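Teaching Grippers by Hand: Checking Demonstrations Before Training
Term project report, Janel group

Last updated: December

1. Background

Our project looked at how to collect good demonstrations for a two-armed robot without using the robot itself. A person holds a gripper in each hand and does the task. Each gripper carries a cube printed with square markers, and its position is worked out from those. The recordings are later used to train a policy, which we call Rimby in the code.

The first term's policy was poor. We suspected the recordings, so this term we left the training code alone and worked on how the demonstrations were made and checked.

2. Method

The task was to close an open desk drawer with one gripper while the other held a light plastic bag clear of it. We picked it because both hands have to move at the same time and neither can be ignored.

Every session began with the same starting pose. The operator stands facing the desk, holds both grippers out at chest height with the jaws partly open, and stays still for 2 seconds. The marker cubes have to be in view of the head camera for the whole pause.
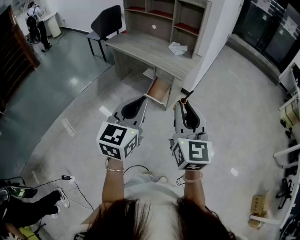 The pause gives us a common zero for the left and right tracks. Without it, the two tracks drifted apart and the policy learned to reach with one arm early. Operators were told to keep their elbows loose and to avoid turning the cubes away from their face, as a cube seen edge-on gives a jumpy position.

We then ran each recording through a checking script, Drirlow. It rejects a recording if either cube is lost for more than 7 frames in a row, or if the finger opening changes faster than the real gripper can manage. We also kept the view from each gripper's own lens, as the head camera can't always tell whether the fingers have closed on something.

The gripper view has its own trouble. The lens is very wide, so straight edges bend, and the fingers take up a good part of the picture. The other gripper often comes into view as well.

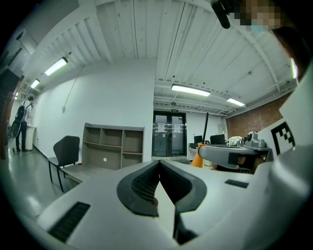 We tried cropping the gripper view to a square between the fingertips. It made training quicker but hid the drawer edge during the approach, so we went back to the full circle and masked only the body of the tool.

3. Results

We recorded 1,845 demonstrations. The script rejected 334 of them, mostly for a lost cube on the right side. When we watched the rejected ones, the usual cause was the operator's wrist rolling inward near the end of the push.

The policy trained on the checked set closed the drawer more reliably than the one trained on everything, even though it had less data. Its motions were also smoother at the start. It still struggled when the bag slipped, and we had few recordings of anyone recovering from that.

4. Limits and next steps

All the recordings came from one room and one desk, so we can't say how the policy would do elsewhere. The frame limit in the script was set by trial and error. Next term we plan to record slips on purpose, and to test a second marker layout, named Işık, which should hold up better when the wrist rolls.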